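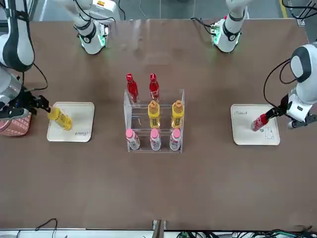
Re: [jarkum-kitchen] Cordials for the summer fair

Marta Maksymiv wrote:
> Has anyone tried the elderflower without citric acid? Mine went
> cloudy last time and I'd like to do a bigger batch. Also, do we
> still want rhubarb, or did it not sell?

Marta, yes, please do rhubarb! It sold brilliantly (27 bottles, and people came back asking for more after lunch), so I'd love to see twice as much this year.

On the elderflower, I've swapped the citric acid for lemon juice and it's lovely, a bit softer and more like the real flower. Mine goes cloudy too and I've stopped minding, but straining it through muslin twice helps a lot. Don't squeeze the cloth, however tempting it is! Use it within a fortnight or freeze it in small tubs.

I also had a go at blackcurrant and bay from the old Skukenard booklet. Two leaves to a pan, out again before the sugar goes in. Gorgeous with fizzy water, and my brother-in-law had it on porridge.

Does anybody have spare swing-top bottles? I've got 142 labels left over from March and nowhere near enough glass to stick them on. I can collect from anywhere on the Cendis side, most evenings after six.

Yatsenko hall key is still with me, by the way.

Bridie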